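Hetodden House Residence
Frequently Asked Questions for Incoming Residents
Last updated 8 March 2020

The answers on this page apply to all furnished rooms and studio apartments at Hetodden House. Residents of the Royer Street annex should also read the supplement that came with their agreement, as some rules there are different.

Applications and agreements

When does the residence year begin?
The residence year begins in September and runs for 42 weeks. Residents who need a room over the summer must submit a separate request. Summer rooms are limited and may be in a different building.

Who may apply for a room?
Rooms are open to full-time students, trainees and visiting staff of the member institutes. Applicants must be at least 19 years old on the first day of the agreement. Applicants who do not meet this requirement are referred to the Tarska Hall office, where supervised housing is offered.

How much is the deposit, and when is it returned?
The deposit for a furnished room is $907. It is due when the agreement is signed and is returned within 21 days of the final inspection, less any charges for damage, missing items or unpaid rent. A written statement is provided whenever an amount is withheld.

May I transfer my agreement to another person?
No. Agreements are personal and may not be transferred or sublet. A resident who must leave early should write to the housing office as soon as the date is known. Rent remains due until the room is assigned again or the notice period ends, whichever comes first.

Furniture and personal items

What furniture is provided?
Each room has a bed and mattress, a desk and chair, a wardrobe, a bookcase and a reading lamp. Studio apartments also have a small table and a two-burner stove. Bed linens, towels and cookware are not included.

May I bring my own furniture?
Small items are welcome if they do not block the door, the window or the heater. Large items such as sofas and second beds need written approval before move-in day. Furniture supplied by the residence must stay in the room at all times – it may not be stored in the hallway or the basement.

May I bring decorative items, such as mirrors and picture frames?
Yes. Mirrors may stand on a desk or table or be hung from the rail that runs along the long wall of each room. Nails, screws and adhesive hooks are not permitted. Residents should take care with older or ornate pieces, as the residence does not insure personal property.

An oval mirror in an off-white frame, with a carved floral crest and a rose set among scrolls, is the kind of personal item that may be kept on a tabletop without prior approval.

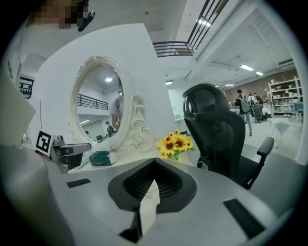
Utilities and internet

Which utilities are included in the rent?
Heat, water, trash collection and electricity are included. Portable heaters and air conditioners are not allowed. Residents who need additional heating or cooling for medical reasons should contact the housing office before move-in.

How do I connect to the internet?
Internet service is supplied through Podurus, and each room has one wired outlet. Wireless service is available in the lounges and on most floors – coverage in the east stairwell and the laundry room is weak. Login details are included in the welcome envelope.

Guests and quiet hours

May I have overnight guests?
A resident may host one overnight guest for up to three nights in a row. Guests must be registered at the front desk on arrival. The host is responsible for the conduct of the guest and for any damage caused.

What are the quiet hours?
Quiet hours are from 10 p.m. to 7 a.m. During examination periods they begin at 8 p.m. Musical instruments may be played in the practice room only, which can be reserved at the front desk.

Repairs and moving out

How do I report a repair?
Repairs should be reported on the form available at the front desk. Leaks, loss of heat and faulty locks are treated as urgent and may be reported by telephone at any hour. Submitting a form gives staff permission to enter the room during working hours.

What must I do before I leave?
The room must be clean, all personal items removed and both keys returned to the front desk by noon on the last day of the agreement. Items left behind are held for two weeks and then donated or discarded.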